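How I sort the snack drawer (and keep it that way)

Our snack drawer used to be the place where half-eaten packets went to be forgotten. You'd pull it open and it would jam on a bag of rice crackers, then something would spill down the back, and somewhere underneath would be three opened bags of the same thing because whoever opened the third one couldn't see the other two. I've got it behaving now, and the whole job takes me 30 minutes if I put the kettle on first and don't stop to read the backs of packets.

What you need

A clear table, a damp cloth, a marker, a few pegs or clips, and a shallow plastic tray with raised sides. Mine has moulded ridges across the inside that split it up into low compartments. I found it at the back of a cupboard when we moved to Brimidthorpe and I have no idea what it was meant for, but it's brilliant for this. A baking tray will do if you haven't got one, though things slide about a bit more.

Step 1: Empty the lot

Take everything out. Everything! If you leave the "good" row at the front where it is, you'll end up tidying around it and it'll be the same drawer by November. Wipe the bottom and get into the corners, where the crumbs live. Let it dry properly while you do the rest (cardboard boxes go soft on a damp base, ask me how I know).

Step 2: Open or sealed

Make two heaps. Anything opened goes on the left and anything still sealed goes on the right. Give the open ones a squeeze and a sniff. Stale crackers can be revived in a low oven for a few minutes, but I'm fairly ruthless with biscuits that have lost their snap.

Step 3: Check the dates

Use the marker to write the month and year in big numbers on the top of each bag. Printed dates are tiny and they're always on the seam. If a packet came from an Asian grocer, have a careful look at the order of the numbers, as plenty are written year first. I once threw out a perfectly good bag of sweets over that and I'm still a little sore about it.

Step 4: Load the tray

Now for the tray. Hold each bag by a top corner and let the contents settle to the bottom before you lower it in. A bag that's been lying flat for weeks will spread out like a pancake otherwise, and it'll hog the space of two. Give it a gentle shake if it needs one, then set it down with the label facing you.

I put the soonest dates at the near end and work back. Small bags can share a compartment, and big puffy ones can lie across the ridges. Don't squash them to make them fit! If you've got more bags than tray, the extras belong in the cupboard as backups, and you bring one down when its twin is finished.

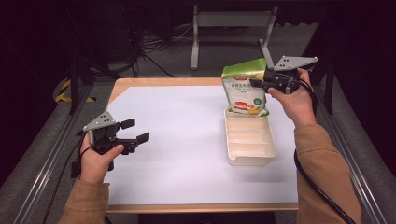
Liesbeth De Haan
Home and pantry writer

Step 5: Clip the open ones

Fold the top over twice, press the air out as you go and clip it in the middle. I've bought the fancy clips and I've used clothes pegs, and I honestly prefer the pegs, which cost me 2 dollars for a bundle. Rubber bands are fine for narrow bags but a pain on wide ones.

Step 6: Back in the drawer

Slide the tray in with the near end at the front, so the things that need eating are the first things anyone sees. Boxes and jars go beside it, tallest at the back. Check that the drawer shuts without catching before you congratulate yourself.

Keeping it going

I have a quick look before each grocery shop and move the older packets forward. Every 21 days or so I lift the whole tray out, tip the crumbs into the sink and give it a rinse. The kids have worked out that the front row is fair game, and the back row mostly survives until I say so.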